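Review: Anghel planning software for two-arm setups
By Radu Matei
3 Feb 2020

I waited a long time before I bought Anghel. The company behind it, Indero, sells it as one program for scene modeling, motion planning and task writing, and in my experience one program for everything is usually weak in two of the three. But our old collection of scripts had become so difficult to maintain that my colleague Gudrun Holmgren refused to touch it any more. So in July we paid for the license, 1,228 euros for one workstation and one year, and moved our kitchen tasks over to it.

Our use is perhaps not typical. We have two white arms with black parallel grippers behind a brown table, and we work with household objects: mugs, plates, a basket, cabinets with handles, doors. The arms stand close to each other and the furniture on the table is bulky. For a planner this is an unpleasant place. Much of the free space exists only above the objects, and when one arm goes low, its elbow often comes near something which you did not think about.

Installation

The installation took me one morning. The installer checks the network connection to the arm controllers and tells you clearly which one does not answer. I had a wrong address for the left arm, and the message said exactly this. I wish all robot software was so polite.

The manual has 260 pages. It is well written, but the chapter on the force limits is in the appendix, and I found it only after I had already written to support. Please, Indero, move it to the front.

Building the scene

You begin by giving the program the fixed things. Table, wall and cabinets can be drawn as boxes directly in the editor, or imported from a mesh. I drew boxes. For a cabinet with a protruding handle you must remember to add the handle as a separate shape, or the planner believes that the air is free there and goes through it. I made this mistake on the first day and the arm stopped on its contact limit with a sound that I did not enjoy.
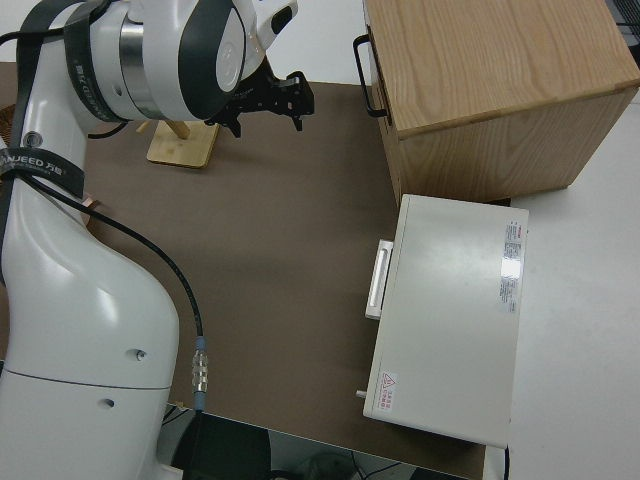
Cables are the weak part of the scene model. Anghel has a shape called "soft volume" that you attach to a link, and it should keep other links away from it. In practice it is a fat cylinder which does not bend. If you make it large, the planner loses half of the useful wrist positions. If you make it small, it protects nothing. We finished with a medium one and a joint limit that I set by hand for the last joint. It works for us, but I would not call it a solution.

The perception module is called Zundetti and it is included in the price. It takes images from a fixed camera and fits known models to them. With the mugs it was very good. With plates standing upright in a rack it was less good, for the reason that they overlap and Zundetti likes to join two of them into one thick plate. Gudrun found that the option "split by color" helps when the plates have different colors. It is switched off by default and the manual gives it one sentence.

The calibration between the camera and the arms is done with a printed board. I did it twice, the second time after somebody moved the camera stand, and both times the result was good enough to put a mug handle over a peg. This is my personal test for calibration. The peg is short, the handle opening is not generous, and if you are wrong by a little the mug pushes the whole mug tree away.

Planning

This is the part for which you pay. Single arm plans arrive quickly, normally before I have moved my hand from the mouse to the stop button. Plans for both arms together are slower, and in the crowded corner near the cabinets they sometimes fail without an explanation that I can use. The text says "no coordinated path found" and nothing more. Which link? Which object? The older tool that we had from Stukbridge was worse in almost every way, but it colored the collision pair in red, and I miss it.

What I like very much is the "priority arm" setting. You say that the right arm has the task and the left arm must only stay out of the way, and the left arm then retreats by itself to a comfortable position and returns afterwards. Before this we wrote all such retreats by hand, and each new object on the table broke some of them.
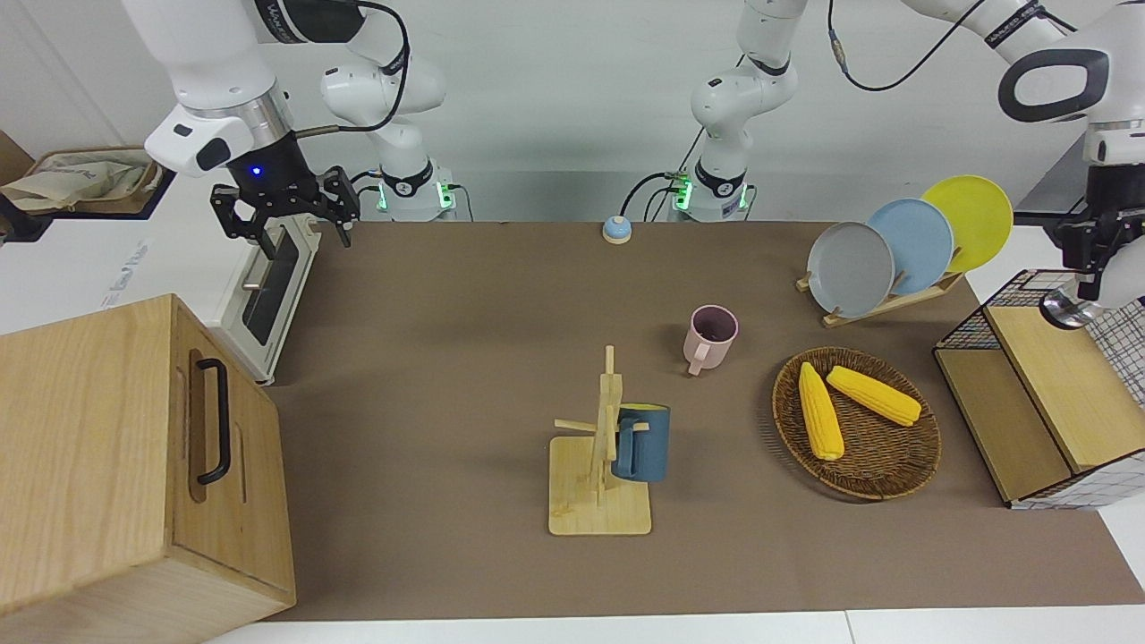 The tasks themselves are written as trees. Each node is a small action, such as approach, close gripper, lift, and you can give it a condition and a number of repeats. For simple tasks I prefer this to code. For long ones the tree becomes wide and you scroll a lot. There is an export to Python, and the exported code is readable, but you can't import it back after you changed it. So you must decide early where you want to live. We stayed with the trees and put the unusual parts in custom nodes.

The control loop runs at 100 Hz with our arms. For picking and placing I never felt a limit. For opening a door by its handle, where the arm must follow a curve that it does not know exactly, I would like it faster. We solved it with a slow speed and a soft grip.

Support and small complaints

Support answers in five working days, in my case always by a person who had read the question. The dark theme makes the collision shapes nearly invisible. The undo function does not include the scene editor, so save often. And the license is bound to the workstation, with a form to fill in when you change the computer.

Would I buy it again? For one arm and a clean table, I think no, there are free tools which do this well. For two arms that share a full table, yes, and we have renewed it for the next year. Gudrun asks me to add that the keyboard shortcuts can't be changed and that this still annoys her every morning.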